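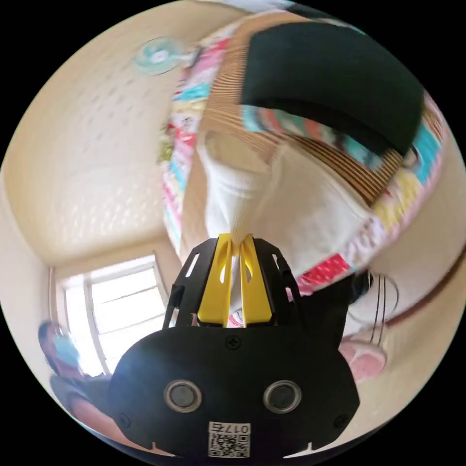 Gudau guest rooms: textile and soft items check, August

Filled in by Virgil Zamfir. Second reader: Anca Mocanu.

Please write OK, FIX or OUT next to each line, and put a comment when it is not OK. If an item is OUT, take it from the room the same day and leave it on the shelf in the linen store, with a paper tag.

1. Patchwork piece, many colors (pink, red, turquoise, yellow, cream, white)

Seams between the small pieces: FIX
Comment: I pulled softly at every seam along the rim. In 2 places the thread is open and a finger can go inside. A small child could catch a finger there. Anca will sew it by hand with double thread.

Pins or needles forgotten inside: OK
Comment: Checked with the magnet, then with the flat hand, from both sides.

Colors stay when rubbed with a damp white cloth: OK
Comment: The red was a little bit on the cloth the first time, the second time nothing. Wash it alone, please.

Tan ribbed band at the edge: OK
Comment: It is stiffer than the rest but I did not find a sharp end. Look at it again after washing.

2. White cloth at the patchwork piece

No part hangs to the floor or where people walk: FIX
Comment: It hangs down and it was too long for my taste. Fold it under until Anca decides if we shorten it.

Clean, no stains: OK

Holes or loose threads: OK
Comment: One thread was long, I cut it.

3. Black pad

Lies flat, does not slide: FIX
Comment: On top of the patchwork it moves when you lean on it. I suggest 2 short ties underneath. Tudose has cotton tape, we do not need to buy.

Filling stays inside, no hard lumps: OK

Smell of damp: OK
Comment: No smell. Last winter we had this problem with the pads from Dutix, so I continue to check it.

4. Curtains and cords

Cord loops out of reach of children: OUT
Comment: The loop in the small room goes too low. I took the cord off and the curtain is now opened by hand. New holder is asked from Bokum.

Rail fixed well in the wall: OK

5. Distance from heat

Nothing made of fabric nearer than 60 cm to a heater: OK
Comment: Measured with the tape in all rooms. In the corner room the basket with blankets was too near, I moved it to the other side and now it is good. Please do not put it back, even if it looks nicer there.

Lamp does not touch fabric: OK

6. Washing and storing

Label with washing temperature can be read: FIX
Comment: On up to 3 blankets the label is gone or too pale. I washed these cold to be safe. Anca knows the right temperature for the wool one, I don't.

Dry before it goes in the cupboard: OK

Still open after this check

Seams on the patchwork (Anca)
Ties for the black pad (Virgil, with tape from Tudose)
Cord holder in the small room (waiting for Bokum)

Note from Anca: I read everything. For the seams I prefer the thin needle, the thick one makes holes in the older cotton. I will shorten the white cloth only after it is washed, it can still shrink.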